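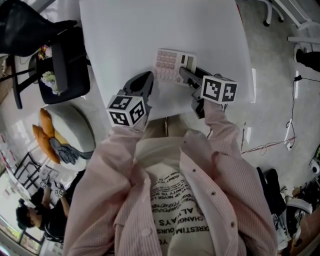
The parish tea towel: a reckoning

By the time you read this the Flalcombe tea towel will have gone to the printers, and there is no calling it back. Orders have closed at 178, against a minimum run of 225, so the remaining ones will be sold from the Post Office counter until they are gone or until we are.

Regular readers will remember that the design was meant to be a simple map of the village. Then Marcus Crenshaw pointed out that the map left off Duludness Lane, where he lives, and that if the lane went in then so should the ford. The ford went in. So did the bus shelter, both benches, and a heron which has been seen at the mill pond on one occasion, by Marcus.

We received 13 letters about the colour. Seven wanted green. The others wanted a different green. The printer offers one green, called Sundaram, and it looks like pea soup on a dull day, so everyone has been disappointed equally and we went ahead.

The money, for those who asked: the whole run costs £900, which makes each towel £4 to us and £6 to you. Ezekiel Szabo wrote in to say that he can get a perfectly good tea towel in town for £1.50. He can, and it won't have a heron on it. Anything left over goes towards the new hall urn, the old one having reached the stage where it has to be held at an angle.

A word on washing. The sample was put through at 60 degrees and came out a little shorter than it went in, with the church now noticeably closer to the pub. Forty is safer. Iron on the back if you are the sort of person who irons tea towels, and we know there are several of you.

Collection will be from the hall porch in the first week of July, mornings only. Please bring the right money, as the float is mostly coppers. If you ordered under your house name and have since changed it — you know who you are, Wenov Cottage — tell us before then.

Suggestions for next year's towel are not being taken.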